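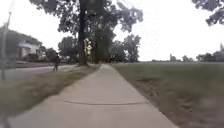 On Learning the Names of a Neighborhood

It is the purpose of this entry to record the progress made since January in the study of local street names. The work is modest and is carried out on Saturday mornings, when the reading room in Besow is open to the public.

The holdings consist of 338 index cards and a bound register of road orders. Of these cards, 47 concern the district once known as Crabtree, which was joined to Besow when the town line was moved. The remaining cards are filed by surname of landowner, an arrangement that makes the work slow.
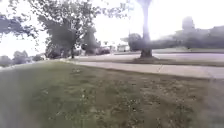
Sidewalk and lawn, a short walk from the reading room.

Six names have so far been traced with confidence. Voltolen Road was named for a mill, and the mill for the family that built it. Jikow Street is harder. The register spells it three ways, and the earliest spelling appears only in a drainage complaint — a document that no one would have thought to keep on purpose.
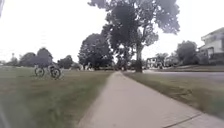
May a street name be changed by the residents who live on it?

A petition must first be signed by a majority of the owners on the street, after which the town board holds a hearing and votes on the matter.

Petitions of this kind make up a good part of the Crabtree cards. Most were refused, and the reasons given are brief. 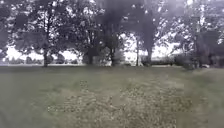 The older names were seldom chosen by any office. A lane was called what its users called it, and the clerk wrote down what he heard. The process resembles the pale strip worn up the middle of the grass toward the trees, which has the look of a regular route although it is not paved. Several Crabtree names appear to have been settled in this manner, and the register gives no order for them at all. Card 54 will be taken up next, as it bears on the disputed spelling of Jikow.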